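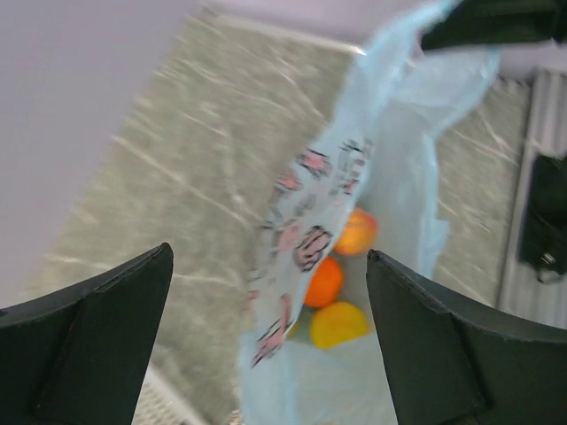
2 min read

Bagging robot trial halted in Jirthorpe after gripper fails to let go

7 February 2024

JIRTHORPE – A trial of grocery bagging robots has been stopped after one of the machines kept hold of a customer's bag and pulled her arm against the edge of the packing counter. She was bruised at the wrist, checked by a first aider and went home. No broken bones.

The store, Palaniappan on the Beltutville road, switched off both of its bagging stations the same afternoon. They stay off until the supplier, Vostunia, has finished going through the logs.

What is known so far. The two-arm machine had packed loose fruit into a thin plastic bag and was handing it over. Customer took the handles. The gripper should open when it feels a steady pull. It didn't. The arm then started its move back to the rest position with the bag, and the customer's hand, still attached.

Darnell Abernathy, store manager, hit the stop button. "I was standing at the next register, so it was quick," he said. "I don't want to think about it on a busier day with me in the back office."

Vostunia's early finding is that the handle twisted and wedged in a fold of the finger pad, so the force sensor read the pull as part of the weight of the bag. A software check that should have caught the mismatch had been turned down in an update. Why it was turned down is not clear yet, and the company would not say who signed off on it.

"The arm should never leave the handover point with a load it can't account for," said Clodagh Sheehan, field safety lead at Vostunia. "That is a fault on our side and we have told the store so."

The machines have been in the store since May. Almost 2,000 bags packed before this, according to the store. Staff tell a slightly messier story. Morfudd Voyle, who works the packing area, said the grippers had snagged on handles before, mostly with the thin bags, and that people had gotten used to tugging.

"You give it a yank and it lets go. We all did it. I wrote it in the book a couple times," she said.

The log book shows 46 entries under "slow release". None were passed on to Vostunia as a safety report – they were filed as general complaints, along with split bags and bruised fruit. Abernathy said that was the stores mistake and the form has been changed.

Ultan Ó Briain, an independent inspector hired to look at the station, said the stop button was also too far from where the customer stands. He wants a second one on the customer side of the counter and a hard limit on how far the arm can travel before the bag is released.

Vostunia says it will swap the finger pads for a smoother type, put the software check back to its old setting and run 100 test handovers with thin bags befor anyone from the public goes near it. No restart date.

Until then bags are being packed by hand. Shoppers who had a problem at either station are asked to tell the service desk, even if it seemed minor at the time.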